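Brandport Forums > Home and Office > Shared desk, how do you keep order?

tollgate_six
Posts: 481
Good evening all. We are six persons sharing one big table and every evening I am the one who clears it. I have bought desk trays from Itosum, but the small things never go in them. How do you do it? 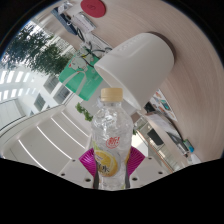 My first question is about drinks. I would like a rule that only closed bottles are allowed near the computers, and open cups stay in the kitchen. A bottle with a screw cap, like the one with the lemon on the label, can fall over and no harm is done. With a cup I am always nervous. Is this too strict?

Mendonça
Posts: 2774
Too strict, I think. People want their coffee where they work. Give everybody a coaster and leave them in peace. The cables are the bigger problem in most offices.

tollgate_six
I do not agree about the coffee, but for the cables you are right.
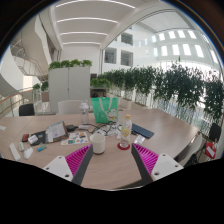
The big table, with the cables at the back and the green cat bag.

Mendonça
I see two mice and a remote control on the left side. Put these in one shallow box and half of the work is finished. The stickers can go in a drawer.

paperclip900
I would start with the cables – tie them together and keep the adapter with them. And sorry Mendonça, but I am with the first poster on cups. I lost a keyboard to tea in February.

tollgate_six
Thank you both. I will try the box first. Does somebody know which depth is enough for a mouse?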